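Subject: Re: [homebots] second arm set or a better base? budget question
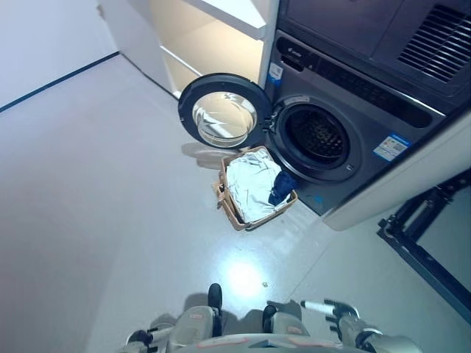 Laundry corner, washer door open and basket on the floor in front.

Hi all,

Cathal Lynch wrote on 25th April:

> We have 2000 left to spend before June and can't agree on what to
> spend it on. Half of us want spare grippers, the other half want a
> base that goes lower. Has anyone on the list priced up a laundry
> setup lately? What did you forget to budget for?

Oh boy, what did we forget! Cathal, I just went through all this with our Mulligan setup, so here's my two cents (well, more than two).

I'd get the grippers first. We priced a spare pair of finger pads plus the mounts from Dadeo at 674 before shipping, and I winced, but laundry is all pinching and dragging and I don't like having a whole robot parked over one torn pad. Ask them for the soft pads too, they don't list those on the main page for some reason.

The base question really comes down to your washer. Ours is a front loader with the basket sitting on the floor, so the arms have to work way down low, and the door swings out to the left and takes up a good chunk of the space you wanted to stand in. Before you spend a dime on a lower base, open your door all the way, put the basket where you want it, and measure what's left over. A Setimum riser kit was 700 when I asked. Moving the basket is free :)

Stuff I left out of my first budget:

- a dull floor mat (a shiny floor throws the ceiling lights right back up at your head camera)
- a second basket
- clothes! Get dark and light ones, thrift store is fine
- a service visit, Cidska quoted us 400 and that didn't include travel

If you add up the grippers, the riser and the visit you're already at most of your 2000, so I'd hold off on the riser until you've measured.

Does anybody have a lead time on the Dadeo mounts? They told me June and then stopped answering my emails.

Cheers,
Jo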